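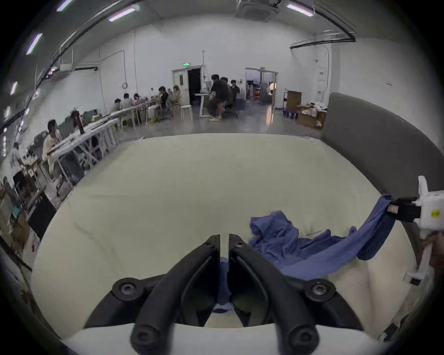

I joined the Plollotside robotics club in September, which was my mother's idea, and I want it written down that I had doubts from the first evening. The project was called Mai. Mai was going to fold laundry. She didn't have a body yet, only a name and a shared folder, and until she got one we were to do the work for her, at the white table by the grey panel, with grippers we held in our own hands. You took one end of the blue thing in your black jaws, somebody else took the other end in theirs, and between you a piece of knitwear went up in the air like a dead eel.

"How many times do we do it?" I asked.

"Until she's learned," said Oanh Ung.

Oanh ran the club. She had built something for the Grosine Cup when she was at school and it had come third, and she mentioned it about as often as you'd expect. She was patient with me. I found that hard to forgive.

"My gran could teach her in one go," I said.

"Your gran has a brain to teach it to. Other end, please. No, the sleeve." 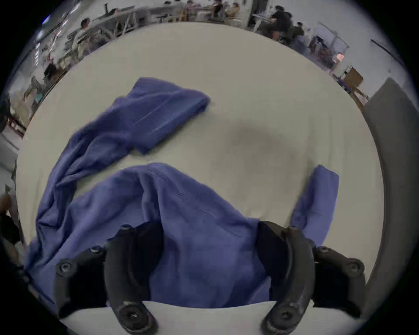

I had never thought much about sleeves. They are worse than you'd imagine. With fingers you feel where the cuff is and your hand goes there. With the gripper you look, and close, and lift, and you've got a fistful of the middle. The folder said 2692 attempts by then, from people who had been at it since before I came, and I couldn't see what Mai could have picked up from most of mine apart from bad language.

The others sat along the far tables at their computers and believed in it. A boy from Ullex, the other club, had told me theirs used towels. Towels are square. I passed this on to Oanh and she said Ullex could do as they pleased.

"Is it cheating?"

"It's towels."

We had until 5 to get through our share and at twenty to we'd done eleven. I suggested that if we left a few lying in a heap and wrote them down as folded, Mai might grow up with a more relaxed attitude. Oanh didn't laugh. She lifted her end and waited, so I lifted mine.

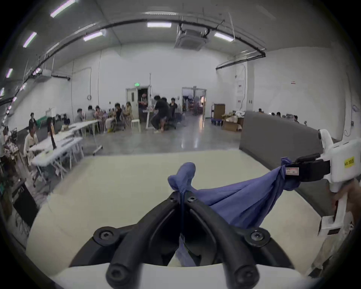 "You pull too early," she said. "You always do. You think it's going to slip, so you pull, and then it slips."

"Did your thing in the Grosine Cup slip?"

"Three times. In the final."

She had never mentioned that part. I looked at her and she looked at the cloth.

"And you still think it works," I said.

"I think it might. Some of it." She opened her jaw a little and took the corner again, nearer the seam. "Don't pull yet."

I didn't pull. My wrist ached and I could hear somebody's chair going back and forth over the same bit of floor. I thought Mai would probably never fold anything, and that if she did she'd do it slowly and badly, in a room like this, with people clapping.

"Now," said Oanh, and we brought the ends together.

It was crooked. She wrote down twelve.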